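Flakidari Tabletop Recordings: Data Card and Fault Notice

Status: released with restrictions
Maintained by: Junley Manipulation Group, Stomcombe site
Applies to: all episodes recorded with hand-held gripper unit 2

Summary

Flakidari is a collection of short tabletop manipulation recordings made with hand-held grippers. An operator holds the gripper, carries out a household task, and the camera mounted on the tool records the view over the fingers. The recordings are used within the Sandu project to train grasping policies for a fixed robot arm with matching fingers.

This card describes the contents of the collection and sets out a finger pad fault found in December. Users who downloaded the data before that month should read the sections on the fault and on permitted use before training any further models. The file layout has not changed, but the episode index has been extended.
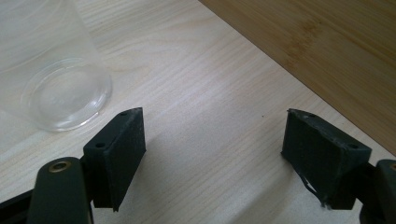 Alžběta Procházka
Data Steward, Junley Manipulation Group

Contents of the collection

The collection holds 400 episodes. Each episode folder contains the video from the tool camera, the finger opening over time, the estimated tool position, and a short text label for the task. Tasks include moving clear plastic cups, placing items on a board, and approaching an object without closing on it. Some episodes contain no grasp at all. These are labeled "approach only" and should not be treated as failed attempts.

The recording station is a pale wooden table under diffuse light. Clear cups were included on purpose, as transparent objects remain difficult for depth estimation. No faces or voices are present in the released files. Audio was removed before release.

Description of the fault

The right finger pad on unit 2 is worn and has begun to peel. Along the lower left edge of its face, as seen from the tool camera, the material has torn and frayed. The top edge is scuffed as well. The left pad is in better condition, so the two contact surfaces no longer match.

Wumpini Ayaaba reported the condition at 4:30 p.m., at the end of a recording session, after a cup turned in the fingers during a lift and fell back to the table. The operator had closed the gripper in the usual way. The position log showed a normal closing motion, and the automatic quality check passed the episode.

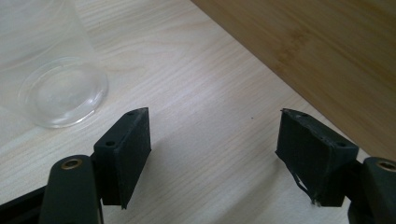 The check passed the episode for a simple reason. It compares the finger opening with the expected width of the object and does not examine the pads themselves. A strip of loose pad material can sit between the finger and the object, change the measured opening by a small amount, and still leave the value inside the accepted range. The same strip can reduce friction on one side only, which causes a light object to rotate.

A manual review of the full collection was then carried out by Vasilică Voicu and Raluca Husar. The reviewers watched every episode recorded with unit 2 and marked those in which damage to the right pad was visible at any point. They marked 91 episodes. In 5 of these, the object slipped or turned during the lift while the task label still read "success." Those labels have been corrected.

The date on which the wear began could not be established. Pad condition was not part of the session record before this notice, and the earliest unit 2 videos are too dark near the lower edge of the image to settle the question.

Effect on trained models

Policies trained on the affected episodes may learn to close harder than necessary on light objects, as operators tend to squeeze more once they feel an object slip. Force was not recorded, so this effect cannot be measured from the released data. Models that use the image of the fingers to estimate contact may also respond to the frayed edge as though it were part of an object.

There is a related safety concern for users who run these policies on hardware. A policy that closes too far on a thin plastic cup may crack it and leave sharp edges. Sandu project members are instructed to limit the closing force in the arm controller and to keep hands outside the work area whenever a policy trained on the earlier release is running.

Changes to the release

The episode index now contains a field named pad_state with three values: good, worn, and unknown. The 91 marked episodes carry the value "worn." Unit 2 episodes in which the lower part of the image could not be judged carry the value "unknown." All other episodes carry the value "good."

No video has been removed or edited. The original labels for the corrected episodes are kept in a separate column so that earlier results can be reproduced.

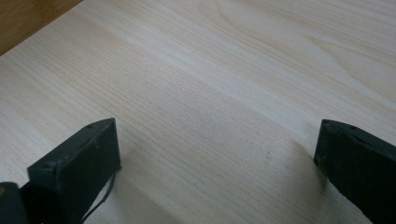
Unit 2 fingers open over the light wood surface, nothing held.

Permitted use

Episodes marked "good" may be used for all Sandu training work. Episodes marked "worn" may be used for fault detection, slip detection, and studies of label quality. They may not be used to train a policy intended for a physical robot. Episodes marked "unknown" require written approval from the data steward.

Inspection procedure

Operators must inspect both pads before each session, under the station light, with the gripper fully open. Any tear, loose strip, or lifted corner takes the unit out of service until the pads are replaced. Pads must be replaced in pairs. Trimming or gluing a loose strip is not an accepted repair. The inspection result is entered in the session record together with the operator's initials.

Contact

Questions about the index and labels should be sent to Alžběta Procházka. Reports of pad damage or of any incident on hardware should be sent to Anca Ilie, Equipment Safety Lead, Stomcombe, with the episode number and the gripper unit number.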